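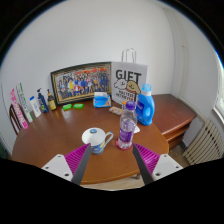

October, 2:15 p.m. - rye starter and tin loaf, shop oven

Went back to the tin loaf today after the two flat ones last week. Same flour as before (the Prins dark rye, second half of the sack), same tins, same oven. The only thing I changed on purpose was the starter. I took it out of the fridge the night before and fed it twice, once at bedtime and once first thing, and left it on the shelf over the radiator with the lid loose.

It had domed by mid-morning and was just starting to sag in the middle when I used it. Smell was sharp, a bit like apple. Last week's smelled more like paint and I used it anyway, which I should not have done.

Mix: rye, water, salt, starter, a spoon of dark malt. No wheat this time. I mixed by hand with the big paddle spoon. The Dikoda mixer still walks across the bench on anything stiff and I don't want to chase it. The dough came together like wet mortar. Scraped it into two greased tins, smoothed the tops with a wet hand, dusted with flour so the cracks would show.

Proof took longer than I wrote on the board. The board says until cracks appear, and they did, but only along one side, the side toward the radiator. Turned both tins around and gave them another stretch until the other side caught up. Note for whoever sets up next: turn the tins partway through, or keep them off that shelf.

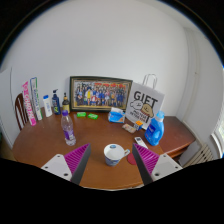 I would have put them in before turning them, the cracks on one side are enough and the extra time is what makes the top sink. That was the note penciled under mine when I got back from washing up. It may be right. One of the two tops did go slightly hollow in the oven, and it was the one that had sat closer to the heat. The other stayed level. I'd like to try it both ways from one batch before we change the board.

Oven: preheated with the stone in. Started hot with steam for 15 minutes, then dropped the heat and let them go on until the middle read done with the probe. The probe from Sunaletti reads a little high against the old glass one, so I waited for a couple of degrees past what I'd normally take. The old one is slow but I trust it more. Somebody should check both in boiling water and write the difference on a bit of tape.

The left side of the oven is still browning faster. I moved the tins over halfway through and the crusts came out close to even. The door gasket is coming away at the bottom corner again. I pushed it back in with a spoon handle. It will need the proper part.

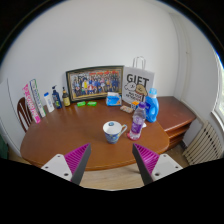
Mug on the oval table.

Out of the tins without sticking, which is an improvement. I used lard this time and skipped the spray. Crust was hard right out of the oven and I wrapped both loaves in a towel while they were still warm to soften it. Bottoms sound dull when knocked, but rye always does and I don't read much into it.

Not cutting until tomorrow. The last time I cut one the same evening it gummed up the knife and I couldn't tell if it was underbaked or only too fresh. One loaf stays here for cutting, the other goes in a paper bag at the back of the cupboard to see how it keeps. If it's still good after 10 days that would be the best we've had from this flour.
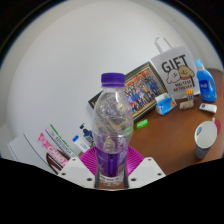
For the next batch I want to hold back a little water. The dough was at the loose end of what I'd call workable, and a loose dough would also explain a hollow top, whatever the proof was doing. Changing the water and the proof together would tell us nothing, so water first. I'll keep the malt where it is.

Also want to try the coarse rye from Primness, maybe a quarter of the total, soaked overnight. There's over half a bag left from the crackers and it won't get used otherwise. The soak water has to be counted in the total. I forgot that last spring and got soup.

Starter: kept a spoonful, fed it stiff, back in the fridge on the top shelf. Jar is marked. Please don't use the jar next to it, that one is the wheat and it hasn't been fed in a while.

To get: lard, parchment, a new scraper, door gasket.

Crumb notes tomorrow after cutting.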